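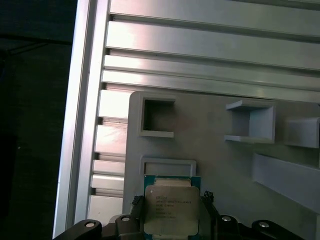

## Restoring a backup offline after a ransomware attack

Applies to the Prevside file servers at Orolwood. Last checked 2021-07-23.

Keep the affected servers powered on but unplugged from the network. Do not log in with a domain admin account until step 5 is done.

1. Copy the ransom note and two encrypted files to a blank USB drive. Label it and set it aside.
2. Pick a restore point at least 8 days older than the first encrypted file. Intruders are often inside well before the files change.
3. Mount the backup read-only on the isolated host:

 `mount -o ro /dev/sdb1 /mnt/restore`

4. Compare checksums for 25 files from different folders against the stored list:

 `sha256sum -c sample.txt`

 If any line reads FAILED, go back to step 2 and choose an older set.
5. Reset all admin and service passwords from a clean machine.
6. Rebuild the server from the install media, patch it, then copy the data over. Set the copy timeout to 300 seconds – the default is too short for the mail archive.
7. Reconnect one server at a time and watch the outbound firewall log.

Send the completed log sheet to Verena Nägeli at the Flurnberg office.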